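Unit 2: Citizenship and Eligibility for Public Office
Course tutor: Valentyna Chornovol

This unit considers the rules that decide who may stand for election, with particular attention to candidates who hold, or have held, more than one nationality. Students should read the Baek chapter before the seminar and bring a short written summary of no more than 400 words.

Most constitutions require a candidate to be a citizen on the day nominations close. Some go further and disqualify anyone who owes allegiance to another state. In such systems the date on which a renunciation takes legal effect may decide whether a nomination is valid, and returning officers differ in the proof they will accept.
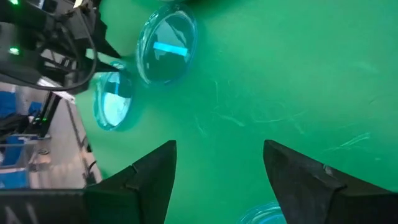 Renunciation and loss of citizenship should be kept apart in written work. Renunciation is a voluntary act, normally made before a consular officer. Loss follows from the operation of law, for instance on naturalisation elsewhere. For the seminar exercise, each group will sort the case cards into three categories: sole nationals, dual nationals and former dual nationals. Three clear round plastic lids on a green tabletop would serve as markers for the categories, and any similar objects may be used. Cards that fit no category should be set aside for discussion.

Kukinov argues that disclosure is preferable to disqualification, leaving the matter to voters. Flaletti takes the opposite view (see page 62 of the reader).

Essay: 1,000 words, due at noon on the last teaching day of January.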